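Zatau Teleoperation Cell – Block Stacking Task
Pre-Session Inspection Checklist with Comments
Completed before each block of demonstrations. Revised May.

1. Emergency stop
Tested from the operator's chair and from the table. Satisfactory.

2. Gripper sleeves
Check for splits, creases that stay closed, and slipping at the base. Comment: orange sleeves accepted at 148 hours of use. Replace at 400.

3. Screws on gripper body
Hand check with hex key. Satisfactory.

4. Target square
Tape must be flat on all four sides. Comment: the edges are slightly rough, but the outline is complete and may remain in use.

5. Blocks at start
Green and yellow blocks are to be set apart from each other and clear of the square.

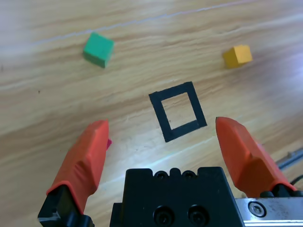

Should a failed grasp be deleted from the record?
Failed grasps are kept and marked as such. Only demonstrations stopped for a safety reason are removed, and the removal is entered in the Bistik log.

6. Following error
Move the leader handle slowly through its full range. The arm must follow without jumps. Comment: small delay noted at the wrist – within limits.

7. Cables
Loops at the wrist must have enough slack for a full turn and must not reach the fingers. Comment: recheck after every 526 demonstrations. Total to date is almost 3,367.

8. Release over a stack
The operator is to lower the yellow block onto the red block, pause, and open the fingers before lifting. The second arm stays to the side during this step.

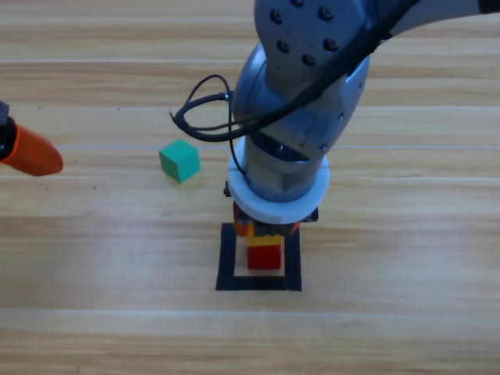

Lumbantobing asked that the pause before release be held for a full second, as shorter pauses were being copied by the trained arm as no pause at all. Adopted for all operators.

9. Hands clear
No person may reach over the table while either arm is enabled. Satisfactory.

Result: cell approved for use. Item 6 to be reviewed by Uler at the next service.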